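Subtitles running behind on the Garside series, anyone else?
Asked by Chelsea Wragg in TV & Streaming

Hi all, I've been working my way through Garside on Folo (I'm up to episode 5, no spoilers please!) and the subtitles are driving me up the wall. They start out fine and then by the first ad break they're a good 4 seconds behind whoever's talking. My mum is hard of hearing and comes over Monday nights to watch with me, so just turning them off isn't much use. It's fine on my phone, only the telly does it. I've restarted the app and the modem. Any ideas?

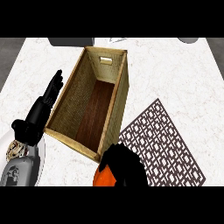 Does it matter which subtitle track I pick?

Go for the plain English one if it's offered. The track marked English CC on Garside has been drifting for me since August, and swapping over fixed it straight away. You'll find both under the speech bubble while the show's paused. The colours are a bit duller but you get used to it.
Parviz Nouri 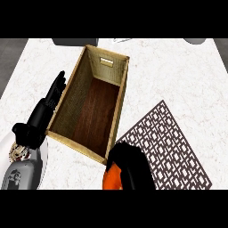 Box on the counter, seen from above

2 more answers

Maureen Pearce
Same here, gave up and watched Flulley instead. Much better show anyway, the sister is a scream.

Darcy Cloutier
I had this on an older telly and Parviz's trick only got me halfway. What sorted it was deleting the Folo app altogether, unplugging the TV at the wall for a couple of minutes, then installing it again. Bit of a pain having to log back in with the remote (my password is 23 characters, never again) but it's behaved ever since. Also check whether you've got motion smoothing on, I turned mine off at the same time so I can't swear which one did it!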